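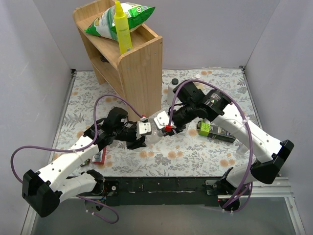
Los dos brazos sobre el mantel de helechos, con la botella transparente entre las pinzas.

Inicio | Taller | Boletines | Archivo | Contacto

Tiempo de lectura: 3 minutos

30 de enero de 2022

Cosas del taller: Gestus ya tiene dos manos

¡Por fin! Los que lleváis leyendo este boletín desde el principio ya sabéis la lata que he dado con Gestus, y los que os acabáis de apuntar os lo resumo rápido: es la pareja de brazos que estamos montando entre Jui-lin Fu y yo en una esquina del taller compartido de Roldale, la de al lado de la ventana, donde antes estaba el torno que no quería nadie. Empezamos con un brazo solo. Luego, claro, nos vinimos arriba.

El segundo brazo nos ha comido casi todo enero. Mecánicamente es el espejo del primero - misma base negra atornillada al mismo carril, mismos eslabones blancos con su hilera de agujeritos - y yo pensaba, ingenua de mí, que sería cosa de dos tardes. Pues no. Me equivoqué de lado al montar el codo, lo desmonté, volví a montarlo y me sobraron tornillos. 29 llevaba apretados cuando Jui-lin me preguntó muy tranquilo si había mirado hacia dónde salía el conector. No lo había mirado.

Y el cable, ay, el cable. Es el morado, el que compré en Jelteck porque era el único que tenían con la longitud que me hacía falta (y porque me gustó el color, para qué voy a mentir). Lo llevamos por fuera de los eslabones, sujeto con bridas blancas, y le dejamos unos bucles bien generosos por encima de las muñecas. Quedan feos, ya lo sé, parecen las enredaderas de mi tía. Pero la primera versión la hice tirante, muy pulcra, y en cuanto la muñeca giró del todo arrancó el conector. Así que holgura, mucha holgura, y una brida menos de las que os pida el cuerpo.

Lo que tenemos ahora entre manos es el paso de objetos de una pinza a la otra. Empezamos con cajas pequeñas, que se agarran de maravilla, y ahora estamos con la botella de plástico transparente, que es otro cantar. Si una pinza aprieta de más, el plástico se hunde y la otra se queda sin dónde agarrar; si aprieta de menos, botella al mantel. Annag Skinner, que entiende de motores bastante más que yo, me recomendó bajar la velocidad del cierre y esperar 900 milisegundos antes de que suelte la primera pinza. Con eso hicimos 14 intentos seguidos la otra tarde y la botella se cayó en los dos primeros. ¡Solo en los dos primeros! Me puse a dar palmas yo sola.

Por la mesa andan también los siguientes candidatos: una bolsa de aperitivos verde y blanca, el bote amarillo con boquilla puntiaguda, un envase de cartón con el extremo verde lima... La bolsa me da bastante miedo. De momento vive encima de la estantería de madera, y cogerla de ahí arriba sin tirar el bote que tiene delante va a ser una faena.

De dinero, por si alguien se anima a montar algo parecido: la hoja de gastos va por 1.335 euros, contando los dos brazos, el carril y las piezas que me cargué yo solita. El mantel lo traje de casa y no está en la cuenta.

Para el próximo boletín quiero contaros cómo estamos pasando el programa a la placa Kan, que Jui-lin tiene a medias. Si alguno ha peleado con bolsas blandas y pinzas de dos dedos, que me escriba, por favor, leo todos los correos (aunque a veces tarde una semana en contestar).

Recibes este boletín porque te suscribiste en nuestra web. Puedes darte de baja cuando quieras.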